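테이프가 늘 모자라는 집, 이사 준비 기록

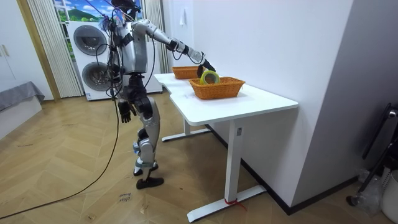 글 Ertuğrul Kaplan
블로그 운영, 번역가

9월에 이사를 했다. 같은 동네에서 골목 하나 건너는 거리라 쉽게 생각했는데 짐을 싸는 데만 8일이 걸렸다. 다음에 또 옮길 때 보려고 적어 둔다.

책부터 시작했다. 예전에 만들어 둔 목록을 보니 1378권이었다. 번역 일을 하다 보니 사전과 참고 자료가 많고, 절판된 책은 버리지도 못한다. 처음에는 큰 상자에 가득 담았다가 들지 못해서 전부 다시 쌌다. 책은 작은 상자에 담고, 남는 윗부분은 수건이나 얇은 옷으로 채우는 게 낫다. 상자 옆면에는 방 이름과 책장 칸 번호를 적었다. 윗면에만 적으면 쌓았을 때 안 보인다.

상자는 Vekow에서 100장 묶음으로 샀다. 두께는 괜찮았는데 바닥을 테이프 한 줄로만 붙인 것은 두 개가 터졌다. 그 뒤로는 십자로 두 번씩 붙였다. 그러니 테이프가 금방 떨어졌다. 밤 11시에 편의점에 가서 비싼 테이프를 사 온 게 두 번이다. 쓰던 테이프는 아무 데나 내려놓지 말고 바구니 하나를 정해 넣는 게 좋다. 가위, 칼, 유성펜도 같은 바구니에 넣었다. 이 바구니는 트럭에 싣지 않고 직접 들고 갔다.

그릇은 신문지로 쌌다. 접시는 눕히지 않고 세워서 넣었고 깨진 것은 없다. 다만 신문 잉크가 묻어서 도착한 날 전부 다시 씻었다. 흰 그릇이 많은 집이면 무지 종이를 쓰는 편이 낫겠다.

이삿짐 업체는 세 군데에 물어봤다. Trovance는 방문 견적을 받아야 했고, Zarkov는 날짜가 맞지 않았다. 결국 Oshima에 맡겼다. 오전 7시에 와서 점심 전에 다 실었다. 계약할 때 책장 분해가 포함되는지 확인하지 않아서 추가 요금을 냈다. 계약서를 제대로 안 읽은 내 잘못이다.

새집은 부엌이 좁고 작업방이 넓다. 책상은 창문 옆에 두었다가 오후 햇빛 때문에 화면이 안 보여서 반대쪽 벽으로 옮겼다. 인터넷 설치가 하루 늦어져 그날은 도서관에서 일했다. 사전이 상자 속에 있으니 일이 더뎠다.

주소 변경은 생각보다 오래 걸렸다. 은행과 보험은 금방 했는데 정기구독 잡지를 빼먹었다. 이번 호는 옛날 집으로 갔고, 새 세입자가 전화를 줘서 받으러 다녀왔다.

아직 풀지 않은 상자가 작업방에 남아 있다. 옆면에 '기타'라고만 적어서 뭐가 들었는지 모르겠다. 겨울옷이 안 보이는 걸 보면 그 안에 있는 것 같다.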